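Uvton Flag Football League: Frequently Asked Questions

Last updated December 4, 2020

Who can play?
Anyone aged 16 or over. You don't need to have played before. Most of our new players come from rugby or five-a-side.

How many players are in a squad?
Up to 12, with five on the field at a time. You need at least four to start a game — fewer than that and it counts as a forfeit.

Where are games played?
Home games are on the two pitches behind Witulent Leisure Centre. Each team also has one away fixture in Blackburn.

How long is the season?
Six rounds, then the play-offs. Sign-up opens in August.

What does it cost?
£71 per player. That covers pitch hire, referees and your flag belt. Shirts are ordered separately from Flala and take two weeks to arrive.

Can I wear studs?
Moulded studs are fine. Metal studs are not allowed, and neither are shorts with pockets.

What happens if a game is called off?
Team captains get a text by 9 am. We try to replay the game before the play-offs. If we can't, it goes down as a 0–0 draw.

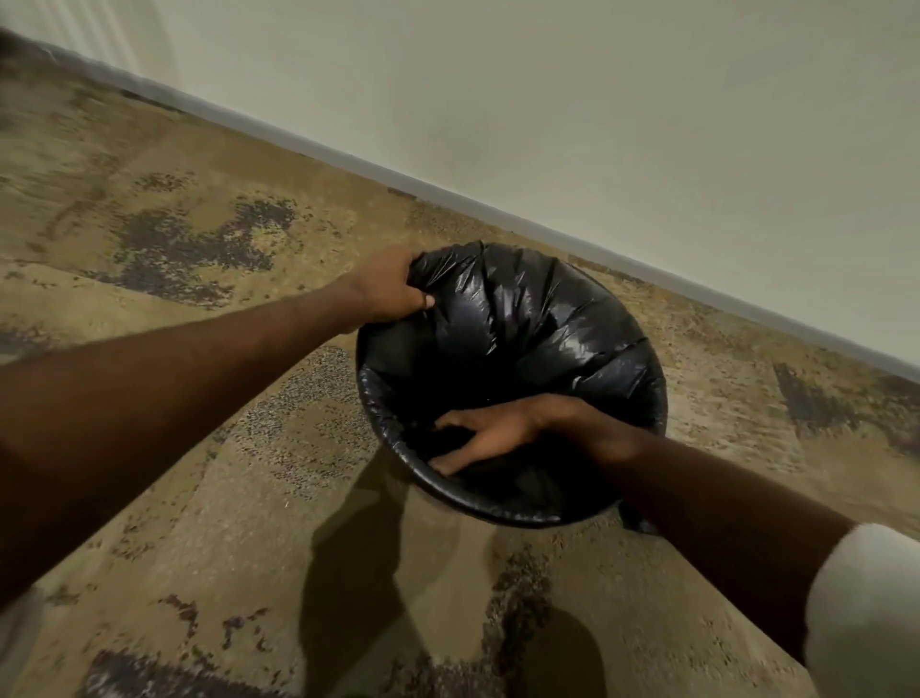
Do teams have to help on match days?
Yes. The home team puts out the cones, keeps the score and clears the clubroom afterwards. Bins need a fresh black bag, pulled right over the rim all the way round, and the carpet should be hoovered. Teams that skip this lose a league point.

Who do I contact about a result?
Mahtab Rahimi, fixtures secretary. Please send scores the same evening.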